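Cuaderno del taller
Inicio · Entradas · Glosario · Erratas · Contacto

Traducción de «Brynjólfsdóttir», cuaderno de trabajo

26 de enero de 2026, lunes

Sigo con el poema largo, el de la abuela que no tiene nombre propio en todo el libro y solamente es llamada por el patronímico. Hoy he trabajado en la segunda parte, desde la llegada del barco hasta el funeral. Escribo en español para que los compañeros de la mesa puedan leerme, y pido perdón por mis preposiciones. Quien encuentre una falta, que la marque al margen con lápiz, como siempre.

El problema principal continúa siendo el título. En islandés el patronímico dice «hija de Brynjólfur» y el lector lo entiende sin esfuerzo. En español queda como un muro de consonantes. He probado tres soluciones:

- dejarlo igual y no explicar nada;
- «La hija de Brynjólfur», que es clara pero convierte el poema en un cuento;
- dejar el patronímico en el título y usar «la hija» dentro de los versos, cuando el ritmo lo pide.

Por ahora me quedo con la tercera. Halfdan Hafstein prefiere la primera y me lo ha escrito en mayúsculas en el borrador. Su argumento es que el autor repite la palabra como una campana y que, si yo la cambio, quito la campana. Es un buen argumento. Pero la campana islandesa tiene cuatro sílabas con el acento en la primera, y en español todo el mundo va a leerla con el acento escrito, al final.
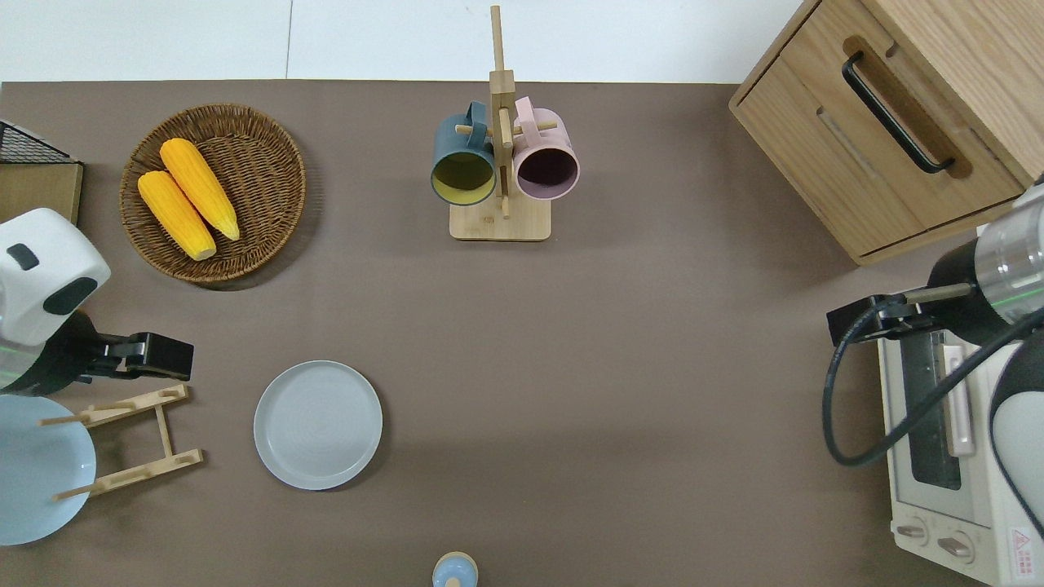

Segundo problema, la aliteración. En el original hay casi siempre tres sonidos iguales repartidos entre dos versos. No intento conservar la regla, porque en español se vuelve trabalenguas muy pronto. Lo que hago es elegir un sonido por estrofa y dejar que aparezca donde puede. En la estrofa del puerto he elegido la m:

mira la mano que amarra la barca,
mira la marea, que no sabe su nombre.

El segundo verso me gusta. El primero me parece todavía una muestra de ejercicio, con la m puesta a martillo. Lo he cambiado por «mira quién amarra la barca» y así respira mejor, aunque he perdido la mano, y la mano vuelve en el funeral. Tengo que recuperarla en algún sitio antes. Lo apunto para mañana.

Tercer problema: una palabra que no encuentro. El autor usa un verbo para el momento en que la nieve empieza a estar blanda por abajo pero por arriba tiene la costra. Mi diccionario me da «ablandarse», que sirve para la mantequilla. He puesto provisionalmente «la nieve se vencía por debajo». Vencerse me parece justo, pero no soy nativa y me falta el oído para saber si suena a carpintería. Pregunta para la mesa.

La longitud. El poema tiene 400 versos y la editorial Skudent lo quiere bilingüe, página contra página. Esto significa que no puedo partir un verso en dos cuando me conviene, cosa que en la primera parte hice con demasiada libertad. Hoy he vuelto a juntar los versos partidos y solamente en seis casos me sale una línea que no cabe en la caja. Hafstein dice que el maquetador puede bajar el cuerpo de la letra. Yo preferiría tocar el verso y no la letra. 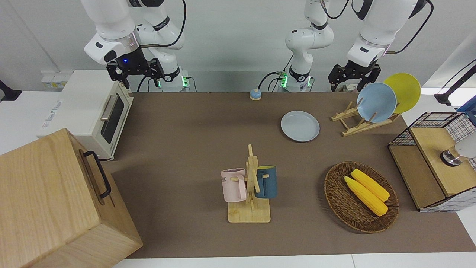 Los dos brazos blancos, desde arriba, y el tapete marrón.

Por la tarde he leído en voz alta 30 versos seguidos, de pie, sin mirar el original. Es una costumbre que aprendí en la residencia de Clillbridge y me sirve mucho. Se oyen enseguida los «que» demasiado cercanos. He quitado bastantes. También se oye que abuso del gerundio, una falta muy mía: «llegando», «mirando», «cayendo». En el original son presentes secos. Los he pasado a presente y la estrofa del barco se ha puesto más dura, como debe ser.

Una duda más pequeña. En el verso 212 aparece «hús», y yo he traducido «casa» sin pensar. Pero dos estrofas después el mismo sitio tiene heno y animales. Puede ser que el autor juegue con las dos cosas, la casa y el establo. Voy a escribirle. Si contesta que es a propósito, necesito una palabra ambigua en español y ahora mismo no la tengo. ¿«Techo»? Me hace pensar en «bajo techo», que vale para las personas y también para las vacas. Lo dejo con interrogación.

La lectura en la librería Stitmont está prevista para marzo. Quieren solamente el funeral, en las dos lenguas. Hafstein leería el islandés y yo el español. Falta decidir si leemos alternando estrofas o primero él y después yo. Alternando se pierde el hilo, pero se oye mejor la campana.

Pendiente:
- devolver la mano al puerto;
- «se vencía», preguntar en la mesa;
- carta al autor por «hús»;
- revisar los seis versos largos con la regla de la caja.

Última actualización: el mismo día, por la noche

Entradas recientes
Notas al pie: cuántas son demasiadas
El tuteo en la primera parte
Versos partidos, primera revisión
Lista de topónimos y su acento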